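The Narkari Surface Care Kit is the wiping and surface-preparation set issued to student teams in the Jundholm Household Robotics Program. It supports the manual stage of the course, in which students carry out an ordinary cleaning task by hand before writing a motion plan for the same task. The kit is supplied to registered schools and clubs only.

## Intended use

The kit is designed for furniture with open or irregular geometry. Flat tabletops are covered in the introductory unit and require no special equipment. Slatted metal chairs are assigned in the second unit, where teams must plan for narrow gaps, curved rails and the use of one hand to steady the work while the other applies the cloth.
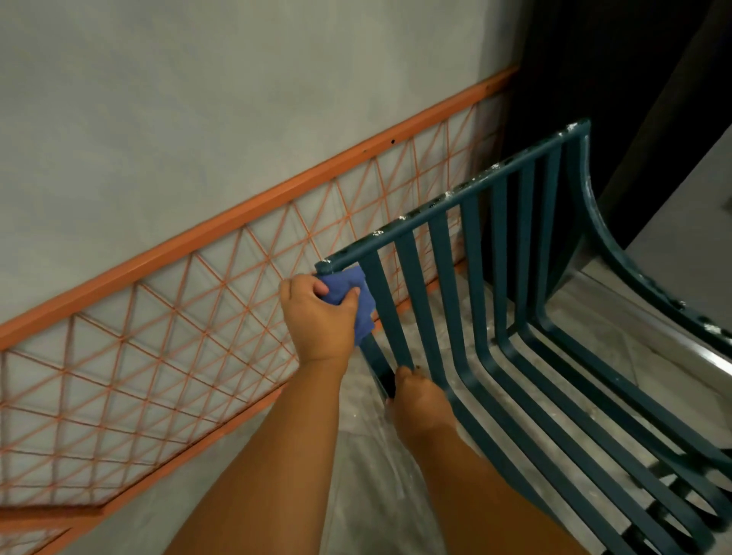 *Photo: Skoremby Robotics Club*

Students record the grip position of each hand, the direction of each stroke and the points at which the cloth must be refolded. These records form the basis of the task file submitted with the team's program. Chairs may be cleaned upright or laid on their side, provided that the orientation is entered on the record sheet.

Worn or chipped paint does not disqualify a chair from use. Teams are asked to note the affected areas and to reduce pressure there. Loose flakes should be collected before wiping begins. Furniture whose paint may contain lead must not be used.

## Contents

| Item | Quantity |
|---|---|
| Woven cleaning cloths | 52 |
| Laminated record sheets | 9 |
| Instructor guide, 130 pages | 1 |
| Storage case with label set | 1 |

The kit contains no powered components. Cleaning solution is not included and should be obtained locally in accordance with school policy.

## Working in confined positions

The corner exercise is completed after the open-floor exercise. A chair is placed close to a wall or fixed partition, and the student reaches the top rail with both arms extended. Teams frequently find that a path planned for open space cannot be repeated in a corner, and the instructor guide sets out seven approach angles for comparison.

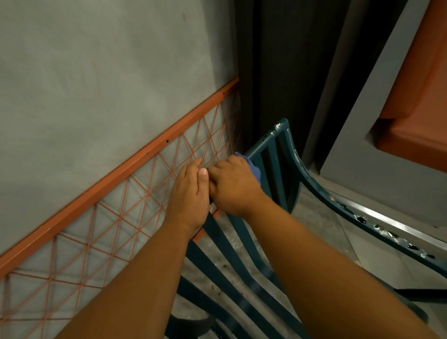
## Ordering and support

Orders are accepted from program coordinators through the Ní Bhriain distribution office. Kits ordered in March are delivered before the spring competition period. Replacement cloths and record sheets may be ordered separately.

Questions on course content should be directed to Dilek Kılıçarslan, Curriculum Lead. Questions on equipment and replacement parts should be directed to Jianguo Yao, Equipment Coordinator.

Page revised Apr 14, 2026.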